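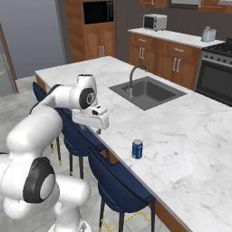
5.2 Failures in the kitchen task

Of all the results we gathered with the Natero policy, the failures taught us the most, and one of them was such a surprise that it deserves a section of its own. The task is a simple one to state. The arm starts above a kitchen island, must grasp a single drinks can standing on the worktop, lift it, carry it to the sink and let go once the can is inside the basin. We ran 654 trials in the Brakberg simulator, changing the start position of the can and the starting pose of the arm each time. A trial ended when the can was released in the sink, when it fell to the floor, or when the time limit ran out.

Figure 4. Simulated kitchen used in all trials of Section 5, with the gripper over the island and the can standing on the worktop.

Most failures were of the ordinary kind. The fingers closed too early, or closed on air, or nudged the can over and chased it as it rolled. These are well known from earlier work and we say little about them. The interesting group is made up of 40 trials in which the grasp was good, the lift was good, and the arm then drove the can down into the worktop with as much force as the joint limits would allow. We call these press-down failures. In a real kitchen they would crush the can and could well damage the wrist, so we treat them as a safety matter even though all of them took place in simulation.

We first blamed the depth estimate. The marble worktop is pale with faint veins, and a pale surface with so little detail seemed a likely cause of a wrong height. It was a good guess and quite wrong! When we swapped the marble for a strongly patterned surface and replayed the same 40 starts, the arm pressed down in every one of them. Replacing the estimated depth with the true depth from the simulator made no difference either.

The cause was found by Libor Šťastný while he was stepping through the logs of a trial for a different purpose. The policy sends targets in short batches, and the controller blends the end of one batch into the start of the next. If a new batch arrives while the fingers are still closing, the controller holds it back until the grasp is confirmed. What we had missed is that a held batch kept its old time stamps. On release, the controller saw a set of targets that were already late and tried to catch up by skipping to the last one. In most trials the last target was above the worktop and the only visible effect was a small jerk. In the press-down trials it had been written relative to the hand before the lift, and so it lay below the surface of the island.

This explains a detail that had puzzled us from the start, namely that press-down failures never happened with the slower gripper setting. With slow fingers the held batch grew so old that the controller threw it away and asked for a fresh one. The slow setting was safe by accident, and we had been quite proud of it.

The repair is short. Held batches are now stamped again on release, and any target that would place the fingertips under the height of the worktop is refused before it reaches the joints. We also added a force check at the wrist, which stops the arm if the load stays above 50 newtons for 8 control steps in a row. With all three changes in place we replayed the 40 failed starts and saw no press-down in any of them. We then switched the force check off and replayed them once more, to be sure that it was not hiding the fault, and the result was the same.

Two limits should be kept in mind. The height rule depends on knowing where the worktop is, and we read this straight from the simulator — on a real robot it would have to be measured, and an error there could bring the fault back in a milder form. We also tested only one object. A can is stiff, upright and easy to model, and a soft or tall object may load the wrist quite differently. Both points are taken up again in Section 6.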